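Notes from a month of collecting

I have been meaning to write this up since May, when Dalva Vieira asked me how many demonstrations you need before a robot arm learns to do a small tidying job. I gave her a bad answer at the time. I said "a few hundred, probably", and she wrote it down, and then I felt I ought to go and find out.

The set-up is two arms facing each other across a wooden table, with a person driving both of them. You move a pair of handles, the arms copy you, and everything gets recorded: the joint positions, the grippers and the camera views. Each recording is one episode. Later the whole lot goes into training, and the model tries to work out what you would have done.

Our set now stands at 1,549 episodes. That is what was left after I went through and threw out the ones I didn't trust. I keep the tally in a spreadsheet called Biro, named after the pen I was using before I had a spreadsheet. Every row has the operator, the task, the length in seconds and a column for remarks. The remarks column is the most useful part and I wish I had started it sooner.

The tasks are all bathroom and kitchen things. Toothbrushes and cups, lids, sponges, that sort of size. Arnel Barredo chose them, on the grounds that small light objects show up every weakness in how you drive. A heavy mug will forgive you if you come at it slightly crooked. A toothbrush rolls off.

Most of what I learned was about the operators, me included. When I watched my first 91 episodes back in one go, I could see that I nearly always paused before closing the gripper. It was a nervous pause, a second or so, while I checked the fingers were where I wanted them. The first model we trained on my data did the same. It would come down over an object and hang there. Sometimes it hung there until we stopped the run. It had learned the hesitation as part of the job, because as far as it could tell that's what it was.

Dayana Cárdenas has much smoother hands than I do and her episodes are about a third shorter. We tried training on hers alone and got a quicker arm that was hopeless as soon as anything went wrong. She hardly ever misses, so there was almost nothing in her data about what to do after a miss. Mine is full of it. In the end we mixed the two and asked her to do a batch where she started from bad positions on purpose – gripper too low, object on its side, wrong arm nearest. She found this quite annoying. Those episodes helped more than any others we added.

We also changed how we reset between episodes. I had been putting everything back in the same place each time, out of habit, and the model got very good at that one place. Move the cup a hand's width and it reached for where the cup used to be. Now there is a sheet of starting layouts, 22 of them, and the operator works through the sheet in a shuffled order. It slows the session down. Before lunch I can get through the sheet twice if nothing needs restarting.

Using both arms is a separate problem. A new driver tends to use one arm and park the other, and the parked arm drifts about as their attention goes elsewhere. All of that drift is recorded too. Bernadette Cronin suggested we decide in advance what the idle arm should do and stick to it, so we now have a resting pose for each side and the operator returns to it before the episode ends. I was doubtful about this and she was right.

Things I would still like to sort out:

The labels. We write one plain sentence per episode, and four people have written them in four different styles. "Put brush in cup" and "pick up the toothbrush and place it in the clear cup" may or may not matter to the model. Hannelore Plattner thinks they do and is rewriting a batch to test it.

The failures. I deleted a lot of early episodes that ended badly and I regret it now. Some of them had a good first half.

The lighting. We record mornings and afternoons but hardly ever after dark, and I noticed the model was worse the one evening we stayed late. I need to book some evening sessions.

As for Dalva's question, for one simple pick and place we had something usable a good deal earlier than I expected, and for anything with both arms we still don't. I'll post again when the next training run has finished and I've had time to watch the results properly.
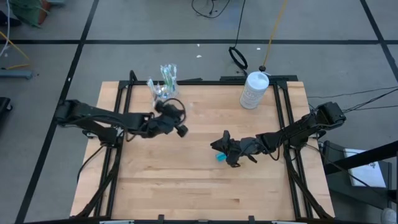 Dalva has asked for the layout sheet in the meantime, so I'll tidy that up and send it to her first.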